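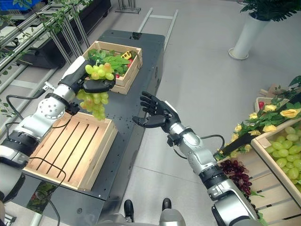

Session 5: Table grapes after picking

Course notes, Fruit Handling and Storage
Tutor: Fadwa Ait Ali

Grapes do not ripen any further once they are cut. Sugar and acid stay close to what they were on the vine, so picking date matters more than it does for pears or bananas. What changes in store is water. A bunch loses it through the stem first, and a brown stem puts buyers off well before the berries soften.

Bloom is the dull, waxy coat on the skin. It slows water loss and rubs off easily. Hold bunches by the main stem where you can and trim out split berries with pointed scissors.

Green and red types are graded on separate sheets. Skin colour in red types depends on light and on cool nights before harvest, and a poorly coloured bunch may still be sweet. Taste from the bottom tip, where sugar is usually lowest.
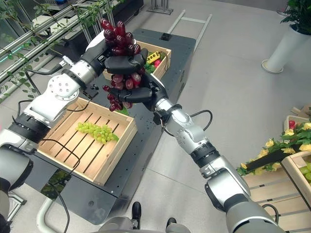
Red grapes, one bunch, held over a crate.

Working out weight loss

Weigh the fruit on arrival and again at the end of storage. Take the second figure from the first, divide by the first and multiply by 100. A lot that comes in at 1000 g and goes out at 973 g has lost 27 g, or 2.7 per cent. Leave the crate out of both weights — this is the usual mistake in the Skelport exercise.

Shatter means berries dropping from the bunch. Dry stems, rough handling and overfilled crates all add to it. Record shattered berries by weight and keep them apart from rotten ones, as the causes differ. 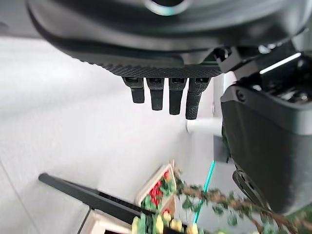 Page 73

Grey mould spreads from berry to berry by contact, even in a cold room. Cool the fruit soon after picking and keep the temperature steady. Swings cause moisture to settle on the skins, and mould needs that moisture.

For next session, read the Stokness store records for July and bring your own weight loss figures.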